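工单标题:温湿度采集链路间歇缺数,补传后仍不完整
提交人:Oriana Godoy(Kerari 站点)
处理人:Yamila Herrera(Belent 二线支持)
登记:2019年3月
优先级:中
组件:Gradov 网关、Leiva 数据库
状态:已解决,保留观察

## 现象

Kerari 站点的历史曲线出现断点,集中在通道 32 和通道 34。其余通道连续。断点长短不一,短的缺一个采样周期,长的连续缺数个周期。网关面板上两个通道的状态灯多数时间为绿色,偶尔转黄后自行恢复,未触发离线告警。

网关具备断线补传功能。按设计,缺失的数据在链路恢复后应自动写回数据库。提交人在断点出现的次日重新导出报表,通道 32 的缺口已补齐,通道 34 的缺口仍在。手动触发补传后,网关提示“补传完成,无错误”,报表没有变化。

提交人已做的操作:

- 重启网关,无效
- 更换通道 34 的探头,无效
- 清空浏览器缓存后重新导出,无效
- 对调通道 32 与通道 34 的探头,断点仍留在原通道,不随探头移动

最后一项基本可以排除探头本身。

## 初步信息收集

请现场补充以下内容:网关固件主版本、总线拓扑、终端电阻位置、数据库迁移时间、最近一次改动配置的人员和改动内容。

Oriana Godoy 回复:

> 固件主版本为 2。总线为单根屏蔽双绞线,手拉手接法,从网关出发经过两个房间。终端电阻应该在最后一个探头处,图纸上是这样画的,没有打开盒子看过。数据库在一月从旧服务器迁到 Leiva,迁移由外包方完成,文档只有一页。最近没有改过网关配置。

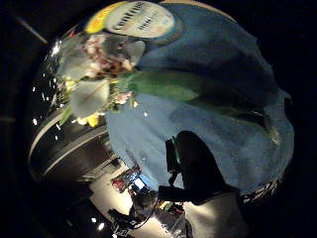 附图 1:蓝色表面,椭圆形白色标签,字样疑以“Cont”开头,左上为花。

## 排查记录一:网关侧日志

调出网关采集日志,按通道过滤:

```
poll ch=32 status=timeout retry=1
poll ch=32 status=ok
poll ch=34 status=timeout retry=1
poll ch=34 status=timeout retry=2
poll ch=34 status=crc_error
poll ch=34 status=buffered_value
```

说明:

- `timeout` 表示从站未在规定时间内应答。
- `crc_error` 表示收到了应答,但校验不通过。
- `buffered_value` 表示本周期实时读取失败,网关随后从探头的内部缓存取回了该值,带原始时间戳,进入补传队列。

通道 32 多数情况下重试一次即成功。通道 34 重试失败的比例明显更高,并且伴随校验错误。只有超时,通常查供电或地址;超时与校验错误同时出现,优先查物理层,包括反射、偏置、接地和线缆破损。

地址冲突也会产生类似日志。已让现场逐个断开探头再单独轮询,每个地址只有一个应答,地址冲突排除。

## 排查记录二:总线

远程指导现场测量。先断开网关和全部探头供电,再测 A、B 线间电阻。

结果:读数明显高于两端都接终端电阻时应有的数值,与只有一端有效时相符。

打开末端接线盒,终端电阻在,但一只引脚没有压入端子,悬空。重新压接后复测,读数恢复正常。

同时发现屏蔽层在两端都接了地。两个房间的接地点不是同一个,存在电位差,可能形成环流。要求改为仅在网关侧接地,另一端剪齐并绝缘。现场已执行。

处理后观察一个班次的日志,`crc_error` 消失,通道 34 仍有零星超时,均在第一次重试后恢复。

线缆末段与一台变频风机的电源线并行走线。本次未改动,列入建议项。

## 排查记录三:补传为什么不完整

物理层问题可以解释实时读取失败,不能解释补传后数据仍缺。网关本地缓冲区中有通道 34 的值,时间戳正确,数值合理。补传队列也显示已发送,并收到数据库确认。问题应在写入环节。

在 Leiva 上打开语句日志,重放一小段补传数据。网关使用的写入语句为:

```
INSERT INTO readings (site, ts, channel, value)
VALUES (...)
ON CONFLICT DO NOTHING;
```

`DO NOTHING` 在键冲突时静默丢弃,不返回错误。网关把语句执行成功当作写入成功,这就是面板显示“无错误”的来源。

检查表结构:

```
UNIQUE (site, ts, is_backfill)
```

旧服务器上的约束为:

```
UNIQUE (site, ts, channel)
```

迁移脚本重建索引时用错了列。新约束下,同一站点、同一时间戳、同为补传的数据只能保留一条。

实时数据没有受到影响,原因在于实时写入时网关逐通道打毫秒级时间戳,各通道的 `ts` 天然不同。补传数据用的是探头内部时钟,只有秒级精度。通道 32 和通道 34 的探头同步对时,同一周期的值落在同一秒。补传队列按通道号升序发送,通道 32 先到先写,通道 34 后到,被当作重复项丢弃。

这与提交人观察到的“32 能补齐,34 补不齐”一致。

复现步骤(测试库):

1. 按 Leiva 现有结构建表。
2. 写入通道 32 的补传值一条。
3. 写入通道 34 的补传值一条,时间戳相同。
4. 查询,只有通道 32。
5. 交换写入顺序后重做,只有通道 34。

复现稳定。 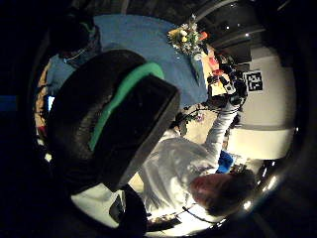

附图 2:室内,近处为黑色手套,带一道绿色条纹;后方有人穿白大褂。

## 排查记录四:影响范围

用网关缓冲区与数据库逐条比对,比对键为站点、时间戳(截断到秒)、通道。结果:缓冲区中存在而数据库中不存在的记录共 2,301 条,全部属于通道 34,全部带补传标志。最早一条晚于一月迁移,迁移前的数据完整。

比对脚本第一次运行时给出的结果偏大,原因是数据库按协调世界时存储,而缓冲区导出文件按本地时间。统一时区后重跑,得到上述数字。第一次的结果作废,请勿引用工单早期评论里贴出的表格。

Oriana Godoy 询问:已签发的月报是否需要重出。

回复:月报中的平均值由实时值和补传值共同计算,通道 34 缺数时段未参与计算。是否重出由站点按自己的程序决定,支持侧可以提供补齐前后的对照表。

她另外问到,通道 34 在缺数时段内有没有越限而未告警的情况。已对缓冲区中的缺失值逐条检查上下限,无越限记录。需要注意,告警引擎只对实时值求值,补传值即使越限也不会触发告警。这是现有产品行为,不属于本次故障,但建议站点知悉。

## 修复

变更在站点同意的维护窗口内执行,顺序如下。

**一、备份**

导出 `readings` 全表和网关缓冲区。两份备份放在不同主机上,核对校验值后再继续。

**二、暂停补传**

在网关上关闭补传队列,实时采集保持运行。

**三、更换约束**

先查现有数据是否满足新约束:

```
SELECT site, ts, channel, COUNT(*)
FROM readings
GROUP BY site, ts, channel
HAVING COUNT(*) > 1;
```

返回空集,可以直接建新约束:

```
ALTER TABLE readings
 ADD CONSTRAINT uq_site_ts_channel
 UNIQUE (site, ts, channel);
ALTER TABLE readings
 DROP CONSTRAINT uq_site_ts_backfill;
```

先加后删,避免中间出现没有约束的窗口。

**四、重放缓冲区**

恢复补传队列,将游标退回到迁移时刻。已有记录按新约束跳过,缺失记录写入。

**五、核对**

再次运行比对脚本,差异为零。通道 34 曲线连续,随机抽取若干时段与缓冲区原值核对,一致。

首次重放中途停止过一次。日志显示磁盘配额不足,原因是第一步的备份文件误放在数据库所在分区。移走后从断点继续,没有产生重复记录。

## 现场反馈

Oriana Godoy:

> 报表已重新导出,通道 34 没有断点。状态灯没有再转黄。接线盒里的端子已全部重新紧固,标签也换了。另外想确认,以后再出现静默丢弃,我们这边怎么能看出来?

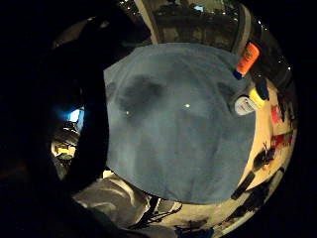

附图 3:灰蓝色布料,表面有深色斑块。

Yamila Herrera:

> 网关界面目前看不出来。已在 Leiva 上加了一个定时任务,每天比较“网关确认发送的条数”和“实际新增的条数”,不一致时给站点邮箱发通知。重放历史数据时两者本来就会不同,操作前请先停掉这个任务,完成后再打开。
>
> 通知邮件的主题以站点名开头。如果贵方邮件系统有过滤规则,请放行。

Oriana Godoy:

> 收到,测试邮件进了垃圾箱,已加白名单。第二封正常。

## 根因

1. 末端终端电阻引脚悬空,叠加屏蔽层两端接地,造成总线信号质量差,通道 32 和 34 实时读取间歇失败。两者位于总线末段,受影响最重。
2. 数据库迁移时唯一约束缺少通道列、多出补传标志列,造成同秒补传记录被丢弃。
3. 写入语句忽略冲突且不回报受影响行数,网关误报补传成功。

第一项单独存在时,数据可以靠补传补齐,用户看到的只是延迟。第二项单独存在时,由于没有补传数据,不会表现出来。

## 遗留项

- 网关侧改为读取受影响行数,并在面板显示“已写入”和“已跳过”两个计数。已转研发,未给出版本。
- 末段线缆与风机电源线分开敷设。站点计划在下次检修时处理。
- 其他经同一外包方迁移的数据库需要核查约束。另开工单跟踪,核查语句如下:

```
SELECT conname, pg_get_constraintdef(oid)
FROM pg_constraint
WHERE conrelid = 'readings'::regclass;
```

- 迁移文档补充一节“约束逐项比对”,由 Yamila Herrera 起草,待审。
- 探头内部时钟只有秒级精度,属硬件限制,不处理。

观察期内若通道 34 再次出现 `crc_error`,在本工单下追加日志,不必新开。追加时请附网关原始日志文件,截图无法检索。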